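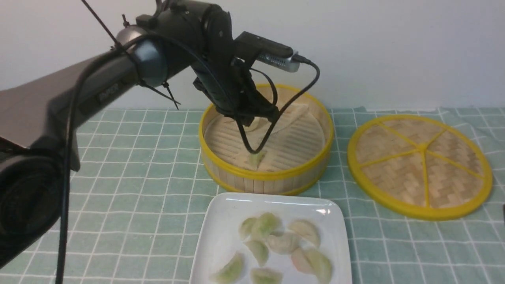
Unit 6: Recording demonstrations by remote control

Course notes, Brarkthorpe practical block. Prepared by Araceli Arroyo, with corrections from Florencio Sepúlveda.

6.1 What is recorded

In teleoperation the operator moves a leader device and the arm on the bench follows it. Three streams are logged together: the joint positions of the follower arm, the gripper opening, and the camera images. The leader positions are also logged and are used as the action at each step. Students often train on the follower positions by mistake. The follower lags the leader, and when the gripper is closed on something soft the two differ by the amount of squeeze. That difference is the only trace of grip force in our data. If it is thrown away, the trained policy closes until it touches and then lifts nothing.

In hand guiding (Unit 5) there is no leader. The operator holds the arm itself, the motors only carry its weight, and the operator's hands are in most of the images. For this reason hand guiding is used in this course for single waypoints and short paths, and all image-based work is done by teleoperation.

6.2 The task

Dumplings are moved between a square plate and a bamboo steamer basket, one at a time. The lid is placed flat on the cloth to the right of the basket and is not moved during the episode. The instruction string stored with each episode must name the direction of transfer. "Move the dumpling" is not accepted by the checking script.

The task was chosen for three properties. The pieces differ in shape and colour, so a fixed grasp height does not work for all of them. They lie against each other on the plate, so the operator has to choose an order. The basket has a wall, so the gripper must come in from above and leave the same way.

6.3 Episode procedure

1. Return leader and follower to the rest pose. Check that the joint readings agree before enabling the follower.
2. Start the recording, then wait one second before moving.
3. Approach from above. Open the gripper before the descent, never during it.
4. Close slowly. Stop closing when the piece first deforms.
5. Lift clear of the basket rim, cross, descend, release.
6. Return to a height above the rim before going for the next piece.
7. Stop the recording with the arm at rest. Mark the episode as kept or rejected at once, before resetting the table.

An episode has a limit of 270 seconds. Recording ends automatically at that point and the episode is marked rejected.

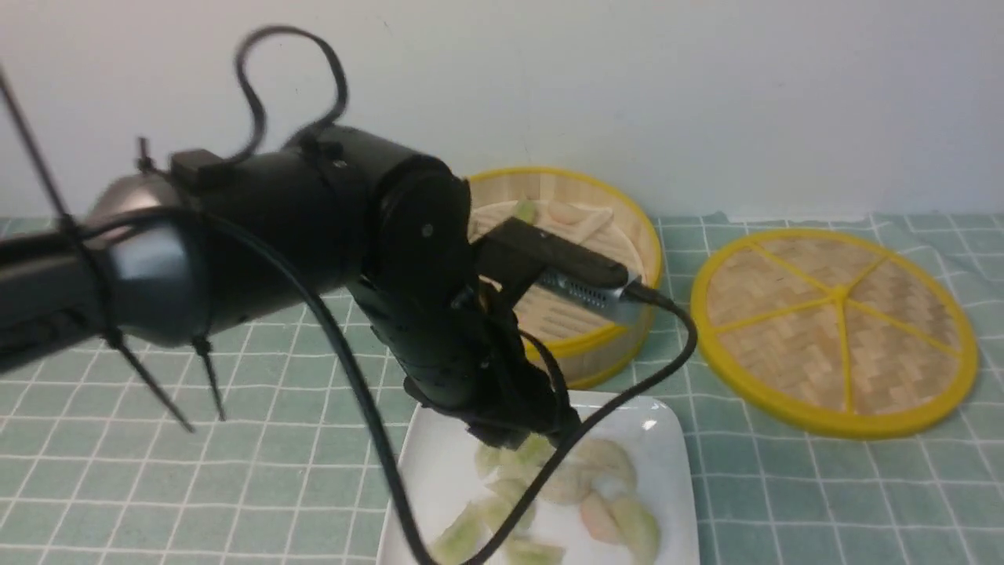

Figure 6.1. Gripper low over the plate, with two dumplings in the basket behind it.

6.4 Cable routing

The camera module is carried at the gripper, so its cable moves with the wrist. Enough slack has to be left for the full wrist rotation, and slack hangs. In Figure 6.1 both the camera cable and a thicker black cable cross over the pile on the plate. Two effects follow. A hanging loop can touch pieces that the gripper has not reached, and the movement is then recorded with no matching action. A loop also hides part of the plate from the head view, and hides a different part at each wrist angle.

Before each set, run the wrist through its range by hand with the follower disabled and look at the lowest point of every loop. Note the routing in the set log. If it is changed, start a new set — do not mix two routings under one set number.

6.5 Variation between episodes

Each pair records 54 episodes, in sets of 18. Within a set the plate and basket stay where they are and only the arrangement of the pieces changes. Between sets the plate is turned or shifted by a small amount. Teodoro Miranda's replay tests in May showed that pairs who moved everything at once had trouble finding the cause of a failure afterwards.

Keep episodes in which a piece is dropped and picked up again cleanly. Reject those in which the operator pauses for more than around 12 seconds. Long pauses teach the policy to stand still, and a policy that stands still sees the same image again and continues to do so.

6.6 Replay check

After each set, pick one kept episode and replay its logged actions on the arm with the table reset to the starting arrangement. The paths should match closely. The contents of the gripper may not, as soft pieces settle differently each time. A replay that misses the basket points to a clock offset or a calibration fault, and the whole set should be held back until Anil Namboodiri or Ankica Ristić has looked at the log.

6.7 To hand in

Set logs, the list of rejected episodes with a reason for each, one replay recording, and one page on the order in which pieces were picked. Upload to the Wekness folder under your pair number. Pairs sharing a bench upload separately.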